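October, notebook of the folding cell, Burnness side

Started 8:20. Liv had left a note that the left wrist camera drops out when the arm goes high, so I took the cabling first and left the task runs for after lunch.

The bundle on the left shoulder had crept down again. I opened the strap, pulled back slack towards the elbow and closed it one hole looser than before. With the arm straight up the cable was under tension before, now it keeps a small loop. The connector at the wrist housing was not fully home either, so I cannot say which of the two was the real fault. Ran the high pose 100 times from the script, no dropouts. Ebbe wants the same on the right arm, but I have not touched it yet.

Grippers: finger pads cleaned with alcohol on both sides. Opening measured with the caliper, left 86 mm, right 86 mm after re-homing. Before re-homing the right one closed a little crooked. Please do the homing with nothing between the fingers, it takes the first hard stop it meets as zero.

After lunch I put out the mixed table and went through the stretch step slowly, at reduced speed.
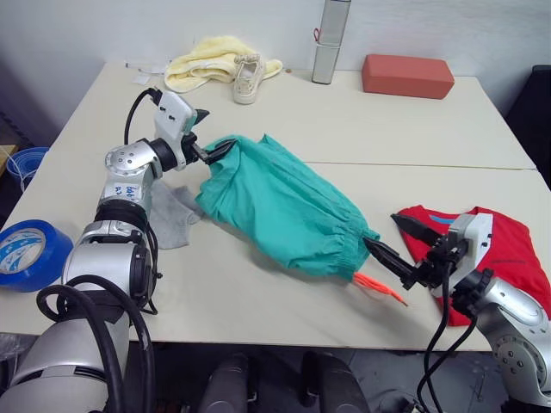 Stretch step, teal garment between both grippers, right side on the elastic cuff.

The cuff is a difficult place to hold. It gives after the grip is closed, and then the force reading sinks and the controller thinks the cloth is lost. I raised the timeout from 100 to 135 ms and the false "lost" messages became fewer, but they are not gone. Anong thinks the threshold should follow the speed of the arm. She may be right, I would like to see her numbers from Jaler first.

The cord at the cuff is also a thing to watch. If it comes under a finger pad, stop and take it out by hand.

Spare straps are in the Skundwood drawer - only two left, Linnea will order.

Still open: right arm cable, new pads from Engebretsen, and the wrist screws on the left should be checked with the torque key tomorrow morning before anyone starts a long run.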